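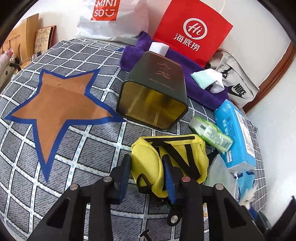
침대 위에 다 쏟아 놓고 시작하는 잡동사니 정리법

2020년 1월 18일 토요일
글 울리아나 오스타프추크 | 플릴턴 살림 노트
공유 336 댓글 33

정리책을 보면 대개 바닥에 천을 깔고 물건을 꺼내라고 한다. 우리 집 바닥에는 이미 다른 물건이 있다. 그래서 나는 침대에 꺼낸다. 침대의 좋은 점은 밤이 되면 반드시 비워야 한다는 것이다. 마감이 있는 정리는 어떻게든 끝난다. 끝나지 않으면 양철통을 베고 자면 되고, 나는 그렇게 자 본 적이 있다. 추천하지 않는다.

회색 바탕에 흰 격자가 들어간 이불은 이 일에 꽤 쓸모가 있다. 칸이 나뉘어 있으니 줄을 맞춰 놓고 싶어지는데, 그 마음은 오 분쯤 간다. 무늬 없는 이불을 쓰는 사람은 수건을 한 장 깔아 구역을 나누면 된다. 나는 보라색 수건을 뒤쪽에 깔고 천 종류를 그 위에 모으기 시작했다. 양말 한 짝도 거기로 갔다. 양말은 늘 한 짝이다.

꺼내는 순서

서랍 하나, 가방 하나, 그 이상은 꺼내지 않는다. 의욕이 넘치는 날일수록 이 규칙을 지켜야 한다. 의욕은 꺼낼 때만 있고 넣을 때는 없다. 예전에 옷장까지 한꺼번에 열었다가 일주일 동안 소파에서 지냈다. 소파도 썩 넓지 않았다.

꺼낸 물건은 쓸모를 따지지 말고 재질대로 놓는다. 천은 천끼리, 통은 통끼리, 종이는 종이끼리. 쓸모부터 따지면 "언젠가 쓸 것"이라는 무더기가 생기는데, 그 무더기는 이불보다 커진다. 재질로 나누면 추억에 잠길 틈이 별로 없다. 물론 종이 더미에서 편지가 나오면 그날 일은 거기서 끝이다. 편지는 나오는 즉시 뒤집어 놓을 것.

예쁜 통은 왜 못 버리나

차나 과자가 들어 있었을 법한 네모난 통은 어느 집에나 있다. 짙은 녹색에 금색 붓글씨가 있고 안쪽까지 금빛이면 버리기가 더 어렵다. 버리지 않기로 했으면 일을 시켜야 한다. 내용물 없이 선반에 서 있는 통은 장식품이고, 장식품은 먼지 닦는 값을 치러야 한다.

깊은 통에는 긴 물건을 넣는다. 충전 케이블, 돌돌 만 리본, 줄자. 동전이나 단추를 넣으면 바닥까지 손을 넣어 휘저어야 하니 짜증만 는다. 꼭 자잘한 것을 넣어야겠다면 종이컵을 잘라 안에 끼우고, 통은 눕히지 말고 세워서 쓴다. 정리하는 동안에는 눕혀 놓는 편이 낫다. 입구가 이쪽을 보고 있으면 안에 뭐가 남았는지 금방 알 수 있다.

냄새가 밴 통은 마른 천으로 한 번 닦고 뚜껑을 연 채 하룻밤 둔다. 물로 씻었으면 이음매까지 말려야 한다. 양철은 녹이 슨다. 이웃 블라스타 안겔로브스키는 베이킹소다를 넣어 두라고 하는데, 나는 그 베이킹소다를 넣어 두고 석 달을 잊었다. 냄새는 빠졌다. 베이킹소다 덩어리도 통의 모양대로 훌륭하게 굳었다.

쇼핑백은 얼마나 있어야 충분한가

이 주제로 우리 집에서는 매년 오월 대청소 때 말다툼이 난다. 남편 오스타프는 쇼핑백을 자산으로 본다. 훠궈를 먹고 받은 빨간 하이디라오 봉투도, 미니소에서 양말 몇 켤레 담아 온 흰 봉투도 그의 눈에는 튼튼한 가방이다. 나도 튼튼하다는 데는 동의한다. 그러니까 안 찢어지고 계속 쌓인다.

합의한 방법은 이렇다. 가장 큰 봉투 하나를 본부로 정하고, 나머지를 접어 그 안에 세로로 꽂는다. 본부가 꽉 차면 새 봉투가 들어올 때마다 헌 봉투가 하나 나간다. 눕혀서 쌓으면 밑에 있는 것은 이사 갈 때까지 햇빛을 못 본다. 손잡이 끈이 빠진 것, 기름이 밴 것, 바닥이 젖었다 마른 것은 심사 없이 탈락이다.

정리할 때는 침대 머리 쪽에 큰 봉투를 두 개 세워 둔다. 하나는 나갈 물건, 하나는 다른 방으로 갈 물건. 물건을 들고 그 방까지 걸어가면 안 된다. 부엌에 가위를 갖다 놓으러 갔다가 냉장고를 닦고 있는 자신을 발견하게 된다. 냉장고는 깨끗해지지만 침대는 그대로다.

끈, 벨트, 시곗줄

가늘고 긴 것들은 따로 모은다. 줄이라는 물건은 한 상자에 두 개만 넣어도 서로 껴안는다. 고무 시곗줄은 평평하게 펴서 보관하고, 억지로 꺾어 고무줄로 묶지 않는다. 꺾인 자국은 잘 안 없어진다. 구멍 사이에 낀 때는 미지근한 물에 중성세제를 조금 풀어 부드러운 칫솔로 문지른 다음 마른 수건으로 눌러 닦는다. 칫솔은 은퇴한 것으로 쓰고, 쓴 다음에 욕실 컵에 다시 꽂지 말 것. 이 문장은 경험에서 나왔다.
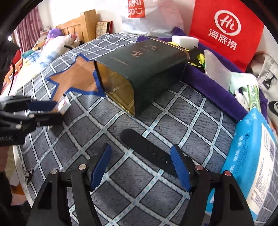
시계 없이 줄만 남은 경우도 있다. 본체를 찾을 때까지 두겠다고 마음먹었으면 통에 날짜를 적은 쪽지를 같이 넣는다. 다음 대청소 때까지 본체가 안 나오면 둘 중 하나는 환상이었던 것이다. 가방 어깨끈, 후드 티에서 빠진 끈, 정체불명의 버클도 같은 대접을 한다.

끈이 달린 작은 파우치는 버클부터 채워서 넣는다. 열린 채로 두면 버클이 옆에 있는 스웨터를 물고 나온다. 안주머니도 한 번 뒤집어 본다. 내 경우 영수증, 머리핀, 그리고 성분을 알 수 없는 가루가 나왔다. 가루는 털고 영수증은 읽지 않고 버렸다. 읽었으면 후회했을 금액 같았다.

종이로 오린 것들

별, 하트, 이름 모를 동물. 아이가 있거나 손님 중에 가위 잡기를 좋아하는 어른이 있으면 종이 작품이 생긴다. 큰 별은 뾰족한 끝부터 구겨지니까 두꺼운 종이 두 장 사이에 끼워 평평하게 둔다. 책장 뒤 벽과의 틈이 제일 좋다. 그 틈에 액자도 끼워 둔 집이라면 액자를 먼저 넣고 종이를 나중에 넣는다.

전부 보관하는 건 무리다. 나는 커다란 서류 봉투 하나가 찰 때까지만 두고, 새것이 오면 만든 사람에게 뭘 뺄지 고르게 한다. 조카 세베린은 언제나 남의 작품을 고른다. 사진을 찍어 두면 마음이 편해진다고들 하는데, 그 사진이 3000장이 되면 같은 고민을 전화기 안에서 다시 하게 된다.

수건과 스펀지

극세사 수건은 먼지를 잘 붙잡는 만큼 세탁기 안에서 남의 보풀도 잘 붙잡는다. 면 수건과 따로 빨고 섬유유연제는 넣지 않는다. 유연제를 쓰면 물을 밀어내기 시작한다. 닦으려고 샀는데 물을 밀어내면 그건 담요다. 접을 때는 세 겹으로 접어 접힌 쪽이 앞으로 오게 넣는다. 연한 색 천은 진한 보라색 수건 위에 젖은 채로 올려 두지 않는다. 민트색이 민트색으로 남기를 바란다면 말이다.

흰 스펀지는 새것이라도 물건 무더기 속에 굴러다니면 금방 헌것처럼 보인다. 뜯은 날 바로 자리를 정해 준다. 멜라민 스펀지는 연마하는 물건이라 반짝이는 통이나 글씨가 찍힌 면에는 쓰지 않는다. 금색 글자가 좋아서 남긴 통을 열심히 닦다가 글자까지 닦아 낸 사람의 조언이다.

봉제 인형과 베개

침대를 작업대로 쓰면 원래 살던 것들이 구석으로 밀린다. 베개와 인형은 머리판 쪽에 몰아 두고, 그 위에는 아무것도 올리지 않는다. 작업이 끝나면 인형도 한 번 털어 준다. 세탁표에 손세탁이라고 적혀 있으면 베갯잇에 넣어 입구를 묶고 약하게 돌려도 대체로 무사하지만, 제조사는 이 말에 책임지지 않을 것이고 나도 마찬가지다.

밤이 오기 전에

해가 지면 분류를 멈추고 넣기만 한다. 결정 못 한 물건은 상자 하나에 몰아넣고 뚜껑에 "미정"이라고 쓴다. 상자는 하나만. 나는 짓몬트 장터에서 산 것을 쓰는데, 값은 300흐리우냐였고 옆면이 조금 휘었다. 발렌티나 언니는 그 돈이면 신발 상자에 포장지를 바르겠다고 했다. 맞는 말이라 대답을 안 했다.

마지막으로 이불을 걷어 창밖이나 욕실에서 턴다. 털기 전에 한 번 쓸어 볼 것. 지난번에는 귀걸이 한 짝과, 오후 내내 찾던 양말의 나머지 한 짝이 나왔다. 무늬가 달랐다.

관련 글
- 신발 상자에 포장지 바르기: 모서리가 뜨지 않게 하는 풀칠 순서
- 뚜껑 잃은 통, 통 잃은 뚜껑
- 극세사 수건 묵은 때 빼기
- 붐포트 원룸의 옷장 하나로 겨울나기
- 오월 대청소 전에 미리 싸워 둘 것들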